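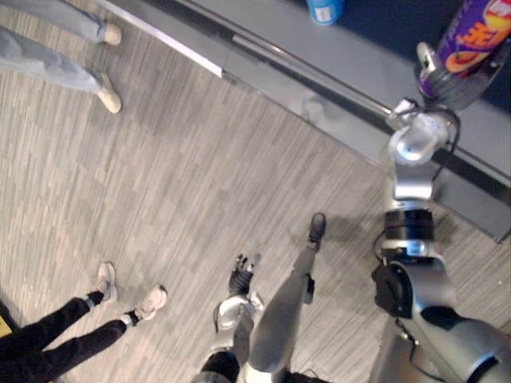 Purple can held up by the silver gripper

Thread: Location pages dropped after URL restructure, redirects look correct
Board: Technical SEO > Migrations

slashroot
In December we moved the Traltetti site from the old flat URL structure to /locations/city/. Traltetti is a snack and beverage wholesaler with pickup counters, and most of its organic traffic lands on the location pages. Total URLs in the old sitemap: 416. Total in the new one: 361. The difference is discontinued product pages, which return 410 on purpose.

Redirects are single hop, 301, done at the server level. I ran the full old list through Ako and every retained URL resolves to a 200. Canonicals are self-referencing. No noindex anywhere.

Indexed count is 138 and has been flat for three weeks. The Mulness page, which used to be the strongest, is listed as "duplicate, different canonical chosen." The one chosen is the parent /locations/ page.

Hosting and CMS are both Buzatu. What am I missing?

tomcat_hill
Post the response headers for the Mulness page. My first suspect with Buzatu is always the Link header. It can emit its own rel=canonical there, separate from the one in the template, and if someone left the site-level default on, the two disagree.

slashroot
Checked that before posting. The header has no Link line. The only canonical is in the head, absolute, https, with the trailing slash.

perdita404
How different is the Mulness page from the parent? If the template prints the same 300 words of intro on every location and only swaps the address and hours, you have your answer. The canonical tag is a hint. Near-identical pages get folded.

slashroot
The intro text is shared, yes. But it was shared on the old URLs too, and those were all indexed for years. The copy did not change in the migration. The URLs did.

perdita404
Old URLs had history. New ones get evaluated again and they have to pass on what is on the page. I have seen this on four or five restaurant chains. The old pages survive on inertia, then a restructure triggers a fresh look and half of them go.

tomcat_hill
I don't buy the inertia theory. A 301 carries the signals over, that is the purpose of it. If 223 pages fail to index, look for a mechanical cause first. Thin content is the explanation people use when they have stopped looking.

perdita404
It is also the explanation when the content is thin.

grep_and_pray
Two mechanical questions.
1. Do the location pages get any internal links besides the sitemap? Sitemap-only pages are slow to come back.
2. Is the store finder rendered client side? If the list of cities is fetched by script after load, the raw HTML of /locations/ has no links in it.

slashroot
1. Footer had links to 21 cities before. The new footer has one link to /locations/.
2. It is client side. I assumed rendering would take care of it.

grep_and_pray
Then I would start there. Fetch /locations/ with script off and count the anchors. Also look at what the server sends for a city page before script runs. If the city block is injected late, the raw HTML of every location page is the shared intro plus an empty container, and the parent is the shared intro plus an empty container. Same document as far as a first pass is concerned.

That would make both of you partly right.

slashroot
Confirmed with curl. Zero city anchors on /locations/. The city page source has the intro, one product picture and an empty div. The address, hours and stock list all come from a call to the inventory endpoint. On the old site this was server rendered.

 The alt text is empty in the source.
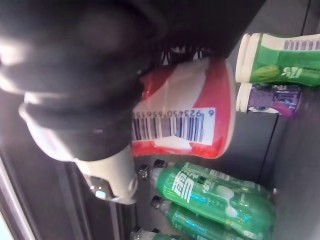 Red and white package, glossy wrapper

tomcat_hill
Image has no bearing on the canonical choice. Fill in the alt text anyway. Is the same file used on every location page?

slashroot
Yes, same file, same path.

perdita404
So the raw source has the same copy, same picture and no address. I will stand by what I said, with the amendment that the page is thinner than you knew.

tomcat_hill
And the cause is a rendering change, so I will stand by mine. Rewriting the intro for every city would have cost a month and left the empty div in place.

grep_and_pray
Order I would work in:
- Server render the address and hours. Buzatu has a per-block setting for this, "prerender," off by default in newer themes.
- Server render the city list on /locations/ as plain links.
- Put the 21 city links back in the footer for now.
- Leave the redirects alone.
- Do not resubmit anything until the source is right.
The stock list can stay client side. It changes too often to be worth caching.

perdita404
I would leave the footer links out. A plain list on /locations/ does the same job and you avoid a sitewide block.

grep_and_pray
Possible. They were there before and did no harm, so I would restore the old state and remove them later if you want. Changing fewer things makes the result easier to read.

slashroot
Prerender is now on for the address block and the finder. Curl shows the address, hours and all city anchors in the source. Footer links restored. Lastmod updated on the affected URLs only. One side effect: the prerendered hours are cached for 12 hours, so holiday closings will need a manual purge.

tomcat_hill
You can set the cache lifetime per block in the same panel. Lower it to 60 minutes and check server load.

slashroot
Set to 60. Will post the index count after the next crawl of /locations/.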